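Cleaning the White Worktables (and What to Skip)

Every product sold for white tabletops promises to bring back the original white. I have tried a fair number of them on the tables in Room 158, and most do what a damp cloth does, with more perfume. Before you order anything, try the method below on a patch the size of your hand.

You will need two microfiber cloths, a bowl of warm water, plain dish soap and a soft pencil eraser. A spray bottle is nice to have. Leave the foam "miracle" pads in the cupboard for now.
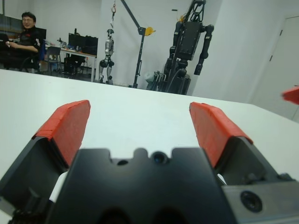

How often should a white worktable be wiped down?
Once a week is plenty for a table in daily use, plus a quick wipe after any job with tape, ink or glue.

Step 1. Move what moves. Small items go in a tray on the desk by the wall, lids on. If something on the table has an owner, ask before shifting it. "I assumed it was trash" has cost us a few items already.

Step 2. Dry wipe first. People skip this and then wonder where the gray streaks came from. Fold a dry cloth in four and work in one direction, turning to a clean side when it looks dirty.

Step 3. Soap and water. Two or three drops in the bowl. Wring the cloth hard -- if it drips, wring it again. Work from the far edge toward you, then go over it with the second cloth, rinsed in clean water.

Step 4. Look at it from the side. Crouch until your eyes are just above the surface. Smudges you can't see from a standing position will show up.

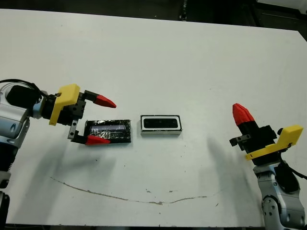

Hutbridge Shared Rooms Team | Worktables and Storage

Step 5. Gray marks. The faint ones often come up with the eraser. Rub lightly, brush away the crumbs, wipe again. If a mark is still there after a minute of this, I doubt that another ten will help. Nirkon spray did slightly better than soap on our test patch, and I would not pay extra for slightly.

Step 6. Lines. A thin brownish-gray line across a white top might be a scratch holding dirt, or it might be a crack. Run a fingernail over it. If the nail catches, keep water away from it and report the table. Please don't go at it with a 400 grit sheet. The Plavum kit claims its 3,000 grit disc will polish a line out "invisibly." Ours left a dull patch in May that you can still find by touch.

Step 7. Tape residue. Things wrapped in glossy tape are fine on the table for an afternoon. Over a weekend I trust them less, as adhesive can creep out at the edges. Press a fresh strip of tape onto the sticky patch and pull it up slowly. Repeat until the patch stops grabbing the cloth.

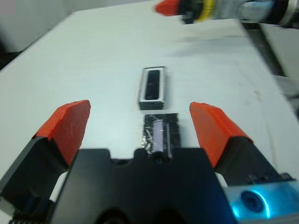
Two small objects on the white tabletop.

Step 8. Dry, then put things back. Wait five minutes. Wipe the bottoms of boxes and trays before they go down again, especially any with a dark rim, in case the color rubs off. I have read that it never does. Try it on a white cloth and see.

If the table still looks tired after all this, it may simply be an old table. Write to Noeline Treloar with the room number and she will add it to the replacement list, which is long.

Last checked 2024-03-31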